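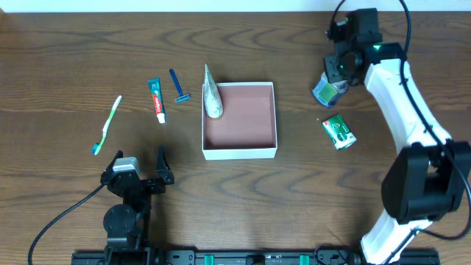 The table with both arms, the white box and the bathroom things.

Setting up the arms again after the move

March 10, 2021

We moved our table to the new room in Havbridge, so I had to set up both arms from the beginning. I write the steps mostly for myself, because in November I forgot half of them.

First the rail. I loosened all the screws, pushed the rail flat against the table edge and tightened them again from the middle to the ends. Then the cables. Each cable needs a free loop near the wrist, otherwise it pulls when the last joint turns. Sorin Roman showed me this after I had already broken one connector – it cost me an evening and 39 euros.

Next I sent each arm to its zero position and compared it with the values in my notebook. The elbow of the right arm was wrong by 15 encoder steps. I corrected it in the settings and not by hand.

For the wrist camera I open the fingers wide and look at the live picture. Both fingers must be visible at the bottom and the middle must stay free. The lamp makes a white spot on the wood between them, so I will try it lower tomorrow. 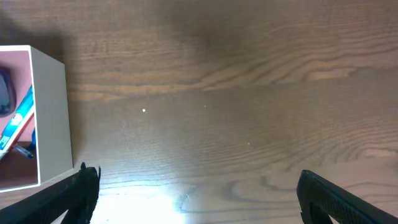 What is still open

The left gripper closes a little slower than the right one. I ordered new finger pads from Trivero, but delivery can take up to 15 days.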